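Posted 16 April 2024
By the bench two blog

A few notes from the cell this month, mostly for those of you who keep writing in to ask how we look after the thing. We've got one arm at the Belton shop, on a bench with a rail down one side, and it spends its days taking old desktops apart and putting the good bits back together. We call the whole setup Bastach (it was the name on the crate the bench came in, and it stuck). I've been looking after it since last June and I still love it, even on the mornings when it wants everything re-taught before I've had coffee!

Processors are the fussy job. Memory you can more or less push at until it clicks, and screws are screws, but a chip has to go down flat and straight, with hardly any force at all – so most of my setup time goes into the grip. I wipe the fingers, check the fasteners on top of them, close them on a gauge block and write down the opening. Then I teach the approach in two parts, a quick move to a hover over the socket and then a slow one straight down. The counter on the gripper said 2,561 cycles when I did the last full check, and the left finger had worn a tiny bit more than the right, so I swapped the pair and zeroed everything again. 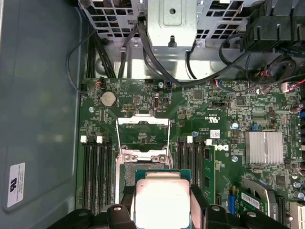 Tetteh wrote in after the last gallery to say that we should stop teaching the hover point by hand and touch off on a fixed post instead, as his own cell drifted every time the room warmed up and he only caught it after two bent sockets. Fair enough! I had a post lying around from the Statatcombe job, so I bolted it to the back corner of the bench and wrote a little routine that taps it from two sides before each batch. It adds 21 seconds. I moaned about that for a day and then stopped noticing.

The chip hangs by its edges with the lifted metal loop of the socket just behind it, and that loop is what I worry about most on the way in. My rule now is that the arm comes over high and never sideways at low level. I also dropped the approach speed from 800 to 600 on the controller's own scale, and I'd go slower still if the batches were smaller.

Cables are the other thing. Every chassis has its own bundle going its own way, and I haven't found a clever answer. I tuck them by hand before I hit start, then run the path once with the gripper closed on nothing and my thumb on the stop button.

Next up is a new cable guide for the wrist, and the greasing I've put off for nearly a month. If you've got a favorite grease for small linear rails, leave it in the comments – mine comes in a tub with no label left on it and I'm down to the last scrape.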